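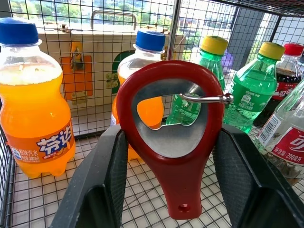 Hema Varghese

16 April 2018
3 min read

Continued from the entry on the short-term loan comparison. Today I worked only on the early repayment part, for the Cokbridge customers.

Took the Barrera agreement first. Loan of 1000 over 6 months, fixed fee at the start. I had understood that the fee is reduced if the customer pays early. Read clause by clause with Leopoldo and it is not so simple: the interest stops on the day of payment, but the arrangement fee stays whole. My sheet from December treats both the same way, so all the early repayment results in it are too low. I marked the column in yellow and did not delete it.

Then the Trikimwood agreement, loan of 2000. This one asks for a written notice before early payment. The notice can be by email, but the address is given only on the last page. I missed it at first reading and I think a customer will miss it also. Please keep this in the leaflet, Rocío, even if the text becomes longer.

Rollover: I tried 3 cases by hand. Two agree with the sheet. The third does not, and the difference is the same as one late fee. Probably I add it twice when the due date falls on a bank holiday. Not yet checked.

Question for Fulgencio: do we show the total cost in money, or also as a yearly rate? I prefer the money first, in bigger letters. The people who come to the Driltton desk ask me "how much will I pay back", and the rate confuses them.

To do: correct the fee column, repeat the third case, send the new sheet to Zyanya before she prints.

Contact: the Driltton desk | © 2018 | Back to top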